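Cable dress on arm over kitchen counter, clamp keeps walking

Forum: Cell Setup and Maintenance

Prerholm
Joined the Somness test kitchen in October and got handed the arm. The gripper cable is held by a clamp at the elbow, and it slides toward the joint. I move it back, tighten it, and after 1000 cycles it has moved again. No faults yet. Do I go tighter or change the clamp?

kindow70
Don't go tighter. You'll crush the jacket and then you get dropouts on the gripper that look like a software problem. Put a strip of rubber under the clamp. Wipe the housing with alcohol first and let it dry.

Gajewski
Disagree on the rubber. It creeps when the joint gets warm. The clamp moves when the cable is too short and pulls on it every time the wrist turns over. Jog to your farthest reach and feel the cable. If it's stiff there, that's your problem.

Prerholm
Jogged it at 70 percent. At the far end of the counter the cable goes tight, yes. I have 100 mm more I can feed up from the base.

kindow70
OK, then feed it, but watch where the slack goes. Over a kitchen counter you don't want a loop hanging low enough to hook something.

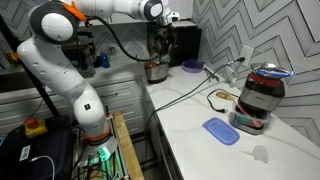 Gajewski
Slack should sit on the elbow side of the clamp and come off it in one wide curve. On yours the orange clamp is on the right side of the joint and the black cable curves down from it, so some extra length there is fine. I'd worry more about the pot of utensils right under the gripper. Give it all your 100 mm and run the full program at low speed with a hand on the stop before you call it done. I would also tie up the two long cords that drop over the front of the counter.

Prerholm
Fed it, marked the cable at the clamp with a paint pen, and ran it slow. Nothing catches. Cords are getting tied up tonight. Still put the rubber in, sorry Gajewski.

Gajewski
Your arm. Check the mark at 2000 cycles and post what you find.

kindow70
Mine has had rubber under it for two years, same spot.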